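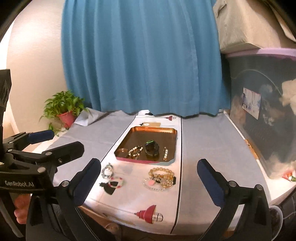
4.2 Where the everyday jewelry goes

I went into this part of the study thinking I would be writing about boxes. I own a jewelry box, my mother owns a jewelry box, and most of what I had read on how people keep their jewelry starts from the box with the little compartments and works outward from there. So my interview guide had a whole page on boxes (lids, locks, linings, who gave it to you) and a single line near the bottom that just said "other places?" By the third household in Zelthorpe I had flipped the page over and was writing on the back, all of it about trays.

Let me give the plain result first and then get into the messy parts. Of the 26 households I visited in Zelthorpe and Ulville, nearly all had a box of some kind, and hardly anyone kept the things they wore that week in it. The box was for pieces that were put away. The pieces in use sat out in the open, on a flat thing with a low edge: a tray, a saucer, the lid of something else, a soap dish in one bathroom, a shallow bowl meant for olives. I'm calling all of these "trays" from here on, mostly to save everybody's patience, but I do mean something by it. A tray in this paper is any low-sided surface where a person sets down jewelry they expect to pick up again soon.

The word "soon" caused me trouble. One woman in Ulville told me her tray was for things she wore every day, and then picked up a brooch she had last worn to a retirement dinner the previous June. She laughed and said well, she might wear it tomorrow! I think she was right to leave it there. What people seem to keep on a tray is whatever they're still on speaking terms with, and for a lot of people that is a wider group than what they really put on in the morning.

The edge matters more than I expected. When I asked people why they had picked that particular tray, almost nobody started with how it looked. They talked about the rim. It had to be high enough that a ring wouldn't roll off onto the floor and low enough that you could get at a thin chain with your fingertips. Several people ran a finger along the inside of the rim while they were telling me this, as if to prove it. The saucers did badly here - people complained that everything slides to the middle and knots up. Flat-bottomed trays with straight sides did best, and the people who had one tended to be a bit smug about it.

Color came up too, though usually sideways, in stories about losing things. Figure 2 is a good case of what people meant. The inside of the tray there is shiny and runs from brown to copper, and the thin bangle on the far left is such a close match that you could easily look right past it. The beaded bracelet next to it, with its cream, gold and dark beads, stands out much better. I heard versions of this again and again: the gold-colored dish that swallows gold-colored earrings, the white saucer where a pearl stud disappears, the glass ashtray in which one man could never find his tie pin without his glasses on (he solved it by keeping his glasses in the ashtray as well). People knew perfectly well that a contrasting tray would be more useful. They liked the matching one. When I pushed a little on this, the usual answer was some form of "it looks nice with it," and I have come to take that answer more seriously than I did when I was typing up my first notes.

Now for the table. I had planned to treat the surface under the tray as background, and I only started writing it down because of a remark in the second week. A retired seamstress in Zelthorpe told me that jewelry on bare wood "sounds expensive to drop," and that she always had a cloth down. After that I asked everyone. Cloths turned out to be very common, and they were hardly ever plain. I saw florals, checks, a map of somewhere with lakes, a Christmas cloth well out of season. The gray and white one in Figure 2, with its printed red lamps, is fairly typical in how little it has to do with jewelry. If you go by the photographs in store catalogs you would expect velvet, or at least something dark and solid that shows the pieces off. At home people use the cloth they have, and then they get fond of it.

There is a practical side to this that I don't want to skip. A patterned cloth is a lousy surface for finding a dropped bead. I watched one participant in Ulville hunt for an earring back on a paisley runner for long enough that I put down my pen and helped. She said this happened every week. I asked if she had ever thought about a plain runner and she looked at me with real pity. The tray, for her, was the plain part. As long as things stayed on the tray the pattern underneath could be as loud as it liked, and I think this is a pretty sensible way to split up the work between the two.

Each household got 2 visits, and the second was where I asked people to lay things out for me. I should explain how this went, because the results depend on it. I didn't ask for a display. I asked them to take whatever they considered their everyday pieces and set them down the way they would want to find them. Then I went to another room, or out to the porch, and came back when called. I had allowed ten minutes for it. It took some 30 on average, and I spent a lot of that time petting dogs.

What people did with those minutes surprised me. Bracelets were the first thing down in most homes, and they went down carefully. A beaded bracelet has to be arranged somehow, because it won't hold a shape by itself, and people had firm views about which shape. Most made a loop. A few pulled it out straight in a line, and one teenager made a figure eight and then got embarrassed and fixed it. Bangles were easier and got less attention, since a bangle is already round and there isn't much you can do to it. They mostly ended up at one side, out of the way. I don't want to build a theory on this, but the pieces that needed arranging were also the pieces people told me stories about, and I did wonder whether handling a thing for that long brings the story up with it.

Another thing I noticed was the empty part. I had expected people to spread their pieces over the whole tray. Very often they didn't. They put everything toward the side nearest to them and left the rest bare, the way the pieces in Figure 2 sit in the nearer half of the tray. Some of this is just reach. You put things down where your hand is. But when I asked six of the participants about the empty part directly, four of them said they were leaving room, and when I asked room for what, they didn't have a quick answer. "In case" was the best I got. One of them said a full tray made her feel like she was late. I have no idea how to code that and I have left it in the notes as it is.

I also kept a rough list of what stood near the tray, beyond the cloth. Lamps and mirrors, obviously. Loose change, hair ties, a phone charger. And plants, a lot more plants than I'd have guessed. My first thought was that the tray and the plant both end up near the window and so they end up near each other. That explains many of the cases and I'd guess it is most of the story. Still, two people told me, without my asking, that they watered the plant at the same time as they put on their earrings, and that if they skipped one they forgot the other. The corner had become a sort of morning stop. In one Ulville apartment the watering can had a pair of hoops hanging from its handle.

How does this sit next to earlier work? The Podell inventory, which is the closest thing I know of to what I was doing, went room by room and recorded jewelry under "containers." A tray counts as a container there only if it has a lid or a lining. You can see why they drew the line somewhere, but it means that the pieces people were wearing that week mostly fell into a leftover group called "loose items," along with buttons and dead batteries. I used the Podell sheets myself for the first few visits and they were a pleasure to fill in (very clear boxes, nice big margins). I stopped because my participants kept correcting me. They did not think their things were loose. The ring on the saucer was, as far as they were concerned, exactly where it belonged, and one man was a little offended by the word.

I tried the Siregar scheme after that, which sorts objects by how often they are touched, and it worked better. It has no trouble with open surfaces. Where it struggles is with pieces like the retirement brooch, which is almost never touched and lives among things touched daily. Under Siregar it would be counted as stored. Its owner would disagree, and having seen her put it back, a little to the left of where it had been and then a little to the right again, I'm with her.

One limit on all of this is that people knew I was coming. A few admitted to tidying the tray, and I assume more of them did it and kept quiet. On second visits I asked what had been moved before I arrived, and the usual answers were tissues, receipts and pills. Jewelry itself was rarely removed, though it may have been added, and in at least one Zelthorpe home I am fairly sure the good watch came out of the box for my benefit. It was back in the box when I stopped by later to return a borrowed umbrella. I have kept that household in the sample and marked it in the table in Section 4.3, where I go through the boxes properly.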